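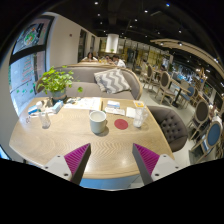
## Bells, stairs, sore knees

Back from Flaltimville since last night, typing this before work so excuse the mess. Three pages of notes and half of it I can't read.

The temple at Urrego first. 36 stone steps up from the road, then a gate, then more steps they don't warn you about. Got there a bit before 6 in the morning for the chanting. You sit on the floor. No cushions left by then — my knees are still complaining.

The chanting is one short line, over and over, for most of an hour. I'd read about it but reading doesn't do much. Somewhere in the middle I stopped worrying about the parking. Then a small bell, and everyone stood up and folded their mats like it was any other chore.

The founder story, as the guide told it: a monk left the big monastery at Sundum 700 years ago because he thought ordinary farmers should be able to say the prayer too, with no training and no fee. Walked over the ridge with two students. The monastery sent people after him, he hid in a charcoal hut, and the hut is suposedly under the main hall. The Sundum monks tell it differently (he was thrown out for debts). I like both.

Stopped for a drink after and wrote most of this down.

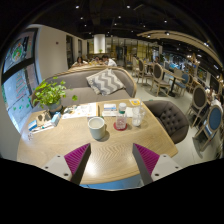 *Cups and a glass on the table, red coaster under the glass.*

Things I want to look up:

- why the main hall faces north when the other ones in the valley face east
- the Drusura, which is the little prayer book they hand out at the door. Mine has two lines missing from the evening verse, and the old copy in the glass case has them. Printing mistake? Or taken out on purpose
- whether women could lead the chanting early on. Guide said yes, the sign by the gate says no

Also the sweet bean things at the bottom of the steps, get them before you climb, the stall was shut when I came down.

Going again in October for teh lantern night if I can get the time off. Bringing my own cushion.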